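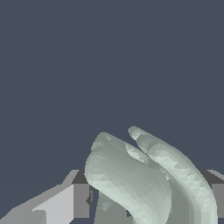
Kuusk Shared Workshop – Robotics Bench

Irnness hand: simulation renders and joint logs

Maintainer: Ivars Venckus
Status: usable, still changing
Last release: September

Summary

Irnness is a robotic hand being built on the robotics bench at Kuusk. This package holds the simulation side of the build: rendered stills, the joint positions that produced them, and the collision meshes. It was put together to check finger clearance before printing parts. There are 292 short runs and 1,711 stills. Bench measurements from the printed hand are kept in a separate package, Golevmont, and are not mixed in.

Contents

runs/ – one folder per run, with joint positions, commanded and reached
stills/ – rendered views, named by run and step
meshes/ – the collision and display meshes for the hand
scene/ – the block layout and the lighting file
notes.txt – changes between releases, newest first

How the runs were made

Each run starts with the fingers open and closes them to a target pose at a fixed speed. The simulator steps finer than the log does. Joint positions are written at 60 Hz. Stills are taken at chosen steps, mostly near the end of the closing motion, so open poses are underrepresented.

Surroundings are plain gray blocks against a flat slate background. The blocks have no texture. They are placed for collision checks and do not match any bench in the workshop.

Meshes

The display mesh is the reduced one, and its triangles show on the curved surfaces of the fingers. Smooth shading is off by default. To turn it on, set smooth to 1 in the lighting file and render again. It changes nothing in the joint logs.

The collision mesh is coarser than the display mesh. Where two fingers lie side by side, a still may show them pressed together while the log reports no contact, or the reverse. Use the contact column in the log and do not judge contact from the stills.

Log columns

step – integer, starts at 0
t – seconds from start of run
q_cmd – commanded joint angles, radians
q – reached joint angles, radians
contact – 0 or 1 for finger against finger, 2 for finger against block

If both kinds of contact occur in the same step, the value is 2. Earlier releases wrote 1 in that case. Convert old logs with the script Prornholm before comparing them.

Known problems

- Tendon stretch is not modeled. The printed fingers will lag the simulated ones under load.
- Friction between fingers is a single constant taken from a guess, and has not been measured.
- The view is fixed and close. Fingers often cover each other, and the base of the hand is usually outside the picture.
- A few runs end early at a joint limit. These are kept and marked "limit" in notes.txt.

Suitable use

Clearance checks, testing a log reader, trying out grasp timing. The stills are too plain to train a detector meant for a real workshop – the shading is flat and the colors barely vary.

Changes and fixes

Put corrections in the bench folder with the run number in the file name. Mesh changes go to Ivars first, as the print files are generated from the same source. Please do not renumber runs. Gaps in the numbering are left from deleted duplicates.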